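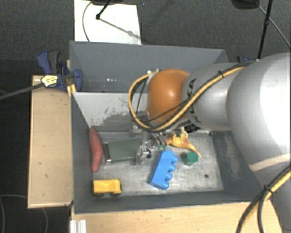 灰箱子,中间有隔板,东西都堆在前面那一格。

六月一到我就想收拾东西,年年都这样,今年轮到玩具和那些说不清算不算玩具的东西。

先说箱子吧。浅灰的隔板上全是黑乎乎的擦痕,漆也掉得一点一点的,右下那块最密。我还挺喜欢这种旧旧的样子!新箱子我反而舍不得往里扔东西,总怕刮花,最后就变成一个供着的箱子,杂物照样摊在地上(我家真有一个,Räsänen牌的,白色,买来到现在里面只放过一条围巾)。

带隔板这件事我以前觉得多余,一个大箱子多痛快,哗啦全倒进去。后来在Mellcombe住的那阵子,隔壁的Elli Hämäläinen看我翻箱底找一块积木,翻了快十分钟,实在看不下去,跟我说你先分两边,前面大的放还没想好的,后面小的放想好了要留的。就这么简单。我当时嘴上说好好好,回家过了大半年才照做,做完真想给她打电话道歉。

所以现在的规矩是:什么都先进前面那格。蓝色的积木块,橙黄色的玩具,还有靠左边竖着的那根长长的、红薯模样的东西,两头尖尖,身子还有点弯,颜色是带粉的红。我对这根“红薯”特别有感情,每次看到都想吃烤红薯,要那种皮皱皱的、一掰开流蜜的。扯远了。反正它太长,横着放占地方,贴着箱壁竖放刚刚好,旁边还能塞别的。

绿色的那个我一直拿不定主意。单看绿得挺精神,跟谁都不配套,可是每次要送人的时候又觉得,哎,再留留吧。你们家肯定也有这样的东西。

这回我一共理出来34件,准备送走7件,看着不多,但对我来说已经是很大的进步了(上次是零)。Maxine Pirihi说她要两件给小侄子,剩下的我打算问问楼下邻居。她还问我能不能把箱子也给她,不行!箱子不送!

有两点小心得,写下来给自己看也行。一个是后面那格千万别急着填,空着就空着,我以前一看见空地方就手痒,塞满了又得重来。另一个是别在晚上理,晚上人容易怀旧,拿起一块积木能想到小学去,早上九点多喝完咖啡再动手,心肠会硬很多。

对了,上次留言里有人问箱子里面脏了怎么擦。我就用湿布加一点洗洁精,擦完敞着晾。那种深色的擦痕是擦不掉的,我试过牙膏,试过小苏打,胳膊酸了一下午,痕还在,后来就随它去了。

下一篇想写厨房抽屉,里面光是橡皮筋就有一大把。要是有人知道橡皮筋放久了发黏怎么办,快来教教我。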